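件名:電気コンロ右側前の火口、予熱中に出力が落ちる/周辺の物の置き場について
受付番号:Wurutcombe-116
対象:Wurutcombe 棟 共用キッチン 電気コンロ(コイル式)
状態:経過観察
受付日:3/13/20

■ 申告内容
右側前の火口で湯を沸かしていると、途中で加熱が弱まり、しばらくすると戻る。つまみの位置は変えていない。他の火口では同じ症状は出ていない。併せて、コンロの上に調理と関係のない物が置かれていることが多く、焦げた臭いがした日もあるとの申告。

■ 環境
・コンロ本体:電気式、コイル火口、黒
・電源:専用回路、測定時 220 V
・設置:壁付け、背面パネルに操作つまみ
・調理器具:蓋付きフライパン、蓋付き片手鍋(共用品)
・隣接カウンター:調味料等のボトル類、箱

■ 一次切り分け
1. 全つまみを「切」にし、ブレーカーを落としてから 2 分待機、再投入。症状は変わらず。
2. 右側前のコイルを引き抜き、端子を目視。片側の端子にごく薄い変色あり。溶損、割れはなし。
3. 左側前のコイルと入れ替え。症状はコイルと一緒に左側前へ移動した。
4. コイルを元の位置に戻し、受け側の端子台を確認。緩みなし。

3. の結果から、つまみ側のスイッチと配線は原因から外してよいと判断。コイル単体の接触不良または内部劣化を疑う。コイルの抵抗値は冷間で 68 Ω。もう片側の同径コイルを測定していないため、この値だけでは良否を決めない。次回、同じ条件で測り直す。

■ 発熱面の使用状況
確認のため訪れた際、コンロの上が物の仮置き場を兼ねていることが分かった。調理器具を火口に載せたままにするのは運用として認めているが、紙製品は対象外である。ティッシュの箱は天面に開口があり、引き出された紙が垂れると火口に触れる高さになる。コイル式は消した直後も目視では熱さが判別しにくく、赤熱していないことは安全の根拠にならない。
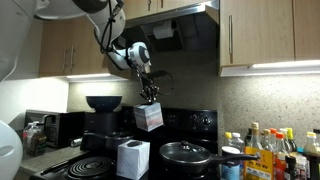
箱入りティッシュについては、コンロ上に戻さないことを今回の対処に含める。置き場は隣のカウンターとし、フライパンの取っ手が張り出す範囲には置かない。取っ手が右に長く出ると、カウンター手前のボトルや箱と干渉し、ボトルを取るときに鍋ごと引っ掛けるおそれがある。取っ手の向きを変えるか、カウンター側の物を奥へ寄せること。どちらでもよいが、取っ手を手前の通路側へ出すのは不可。

■ 暫定対処
・右側前の火口は使用停止。つまみに Plaren の使用禁止札を掛けた。
・コイルは外さず、端子に負荷をかけない状態で残置。
・コンロ上に置いてよい物は、鍋、フライパン、その蓋のみ。
・ティッシュ、布巾、紙袋、樹脂容器はカウンターまたは棚へ。
・棚の下段を空け、箱物の定位置とした。

■ 臭いの件
火口周辺と受け皿を点検。受け皿に油の焼き付きがあり、拭き取り後に左側前の火口を弱で 2 分通電したところ、弱い油臭が出て収まった。紙の燃えかす、樹脂の付着は見つからなかった。申告のあった臭いと同じものかは判定できない。再発時は、どの火口を使っていたか、上に何が載っていたかを控えて本票に追記してほしい。

■ 部品手配
交換用コイルを Maes に照会。同径品は在庫なし、代替品は端子形状が合うか図面確認中との回答。Cerkum の保守契約は本体のみが対象で、コイルは消耗品扱いのため実費となる。見積りを受領してから発注する。端子台は今回は交換しない。

■ 追記(1)
左側前の火口に不具合の再現なし。一次切り分けで入れ替えた影響は見られない。フライパンは左側後ろで使っているとの連絡あり。後ろの火口を使う場合、片手鍋を別の場所へ移してから点火すること。鍋同士の取っ手を交差させない。

■ 追記(2)
置き場の見直し後、コンロの上に箱が戻っていたとの連絡が一件。カウンターの定位置が調味料のボトルで埋まっていたため。ボトルを一段奥に移し、箱の幅を確保した。ラベルは貼らない。貼った場所と実際に使う場所がずれると、かえって物が散る。

■ 追記(3)
Maes より、代替コイルは端子の間隔が合わず不適合との連絡。純正相当品の納期は未定。右側前の使用停止を継続する。次回の定期点検が August の予定のため、それまでに入荷しない場合は点検と同時に受け側の端子台も含めて再評価する。

■ 未完了項目
・同径コイルの冷間抵抗の比較測定
・交換用コイルの入手
・受け皿の焼き付き除去(再清掃)

本票は交換完了まで閉じない。使用禁止札を外す場合は、外す前に追記欄へ記入のこと。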